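Ticket: Logo claim filed against our store listing — seller asks for review
Status: Closed
Opened: 3/30/19
Queue: Brand disputes, Drolstead Marketplace
Priority: Normal

Reported problem

Seller account Jesturo had five listings taken down after a trademark complaint from Florker. The complaint says the leaf mark on Jesturo's knit caps copies the leaf logo Florker registered for headwear. Jesturo says it drew the mark first and sold under it before Florker applied. Seller wants the listings back up and the strike taken off the account.

First response

Checked the takedown notice. The registration number was entered correctly and the mark shows as live. Goods covered are hats, caps and scarves. The notice was complete, so the automatic removal worked as designed.

Asked seller for:
- dated sales records showing the mark in use
- the original art files
- any contract with the designer

Seller reply

Sales records received. Oldest invoice showing the leaf mark is from September, before Florker's filing date. Seller says 3000 units have gone out with the mark since then. Art files would not open on our side (upload error, file over the limit). Asked seller to send them again as a PDF.

Seller also says the mark was drawn by an outside studio, Hafþórsson, and that the studio was paid in full. No written transfer of rights attached.
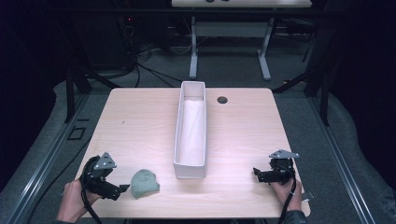
White bin and green item on the table.

Second review

PDF opened without trouble. The drawing matches the mark on the listings. The file date is not proof by itself, so we are relying on the invoices.

The missing transfer is a problem. Paying a studio for a logo does not always mean the buyer owns the copyright in the drawing. It may not decide the trademark question, which depends more on who used the mark in trade first and where. Told seller we can't rule on ownership and that both points are for a lawyer.

Florker was sent a copy of the seller's dispute and given the usual time to answer. Their reply says Hafþórsson also did work for them and that the leaf was part of that job. They attached a signed assignment. It lists "leaf device" but has no drawing with it, so we could not tell which version it covers.

Account error found

While checking the strike, noticed the account health score had dropped from 100 to 69. One complaint should not do that. The system had logged a separate strike for each listing even though all of them came in on the same notice.

Steps taken:
1. Merged the duplicate strikes into one.
2. Reran the score. It did not change.
3. Cleared the cached score and ran it again. Score updated.
4. Sent the duplicate strike bug to the tools team under its own ticket.

Outcome

Listings stay down. Both sides have papers that point to the same studio, and we do not settle that kind of conflict. The remaining strike is marked "disputed" and will not count toward suspension while it has that label. Seller may list the same caps without the leaf mark — new photos are needed, and the old listing pages can't be edited and reused.

Seller confirmed they can log in and see the corrected score. Seller has also written to Hafþórsson for the original work order. If a court order or a signed agreement between the parties comes in, reopen this ticket and attach it here. Do not start a new one.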